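Brekell Packaging Cell 13: Planning and Budget Guide for Two-Gripper Clearing Work
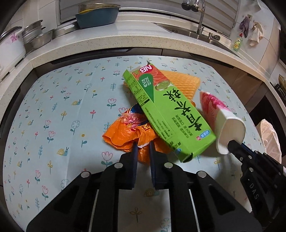 Reading time: 2 minutes

The Brekell Packaging Cell 13 is supplied to sites that need to sort or clear used food packaging at table height. Typical material includes printed cartons, crumpled film wrappers and open boxes lying across one another on a patterned cloth. Buyers should plan for mixed loads of this kind, as they place greater demands on the equipment than a single row of matching boxes.

What is included
Each cell is delivered with two parallel-finger grippers, mounting hardware, a control cabinet and one set of spare finger pads. Tables, waste bins and floor anchors are quoted separately. Existing kitchen or break room tables may be used, provided the top does not shift under load.

Space and power
Allow a clear floor area of 1985 mm by 941 mm for the cell. The control cabinet may stand on either side. Sites with a counter, sink or cabinets close to the table should send a dimensioned sketch before ordering - door swings and faucet height are the items most often left out.

Budget planning
Finger pads are the main running cost. Brekell recommends replacement after some 600 operating hours, or sooner where the work includes a large share of glossy film. Torn cartons and bent flaps call for slower travel speeds, and cycle estimates should be based on the purchaser's own material. A sample box may be sent to the Skallow test room for a written estimate, free of charge.

Installation and training are billed as one item. Work outside normal hours, including Sunday, is charged at the higher rate shown on the quotation.

Ordering
Orders are handled through the McGrath sales office. Customers replacing a Zestby single-gripper unit should state this on the request form, as the existing base plate can usually be kept. Quotations issued in January remain valid until the end of the following quarter.

Related items: finger pad set, base plate adapter, cabinet extension cable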